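# Rivness bench

The **Rivness bench** is a two-arm tabletop robot built in a shared workshop in Brestden and used for garment handling, mainly moving laundry from a basket to hangers on a small rack.
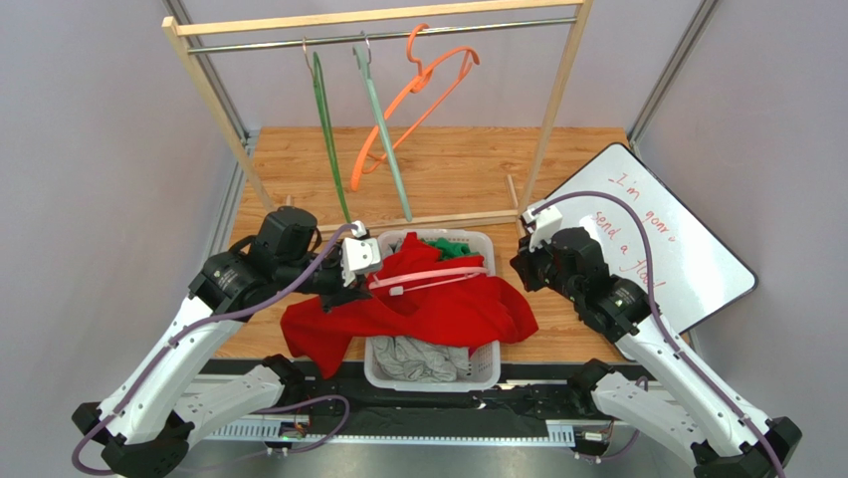 Development began as a single-arm build named Clekine, which could lift cloth but had no means of holding a hanger at the same time. The second arm was added the following November.

## Construction

Both arms are fixed to a black rail along the front edge of a wooden tabletop, with pale gray panels around the work area. Each arm ends in a black gripper. Cabling runs along the outside of the links – an arrangement kept from Clekine to allow repairs without dismantling a joint. The control software, Kwok, runs on a secondhand desktop computer.

## Operation

Sessions are limited to two hours. The builders' log lists 300 hanging attempts in the first season, most of them with shirts. Thin knitwear remains unsupported in the current version of Kwok.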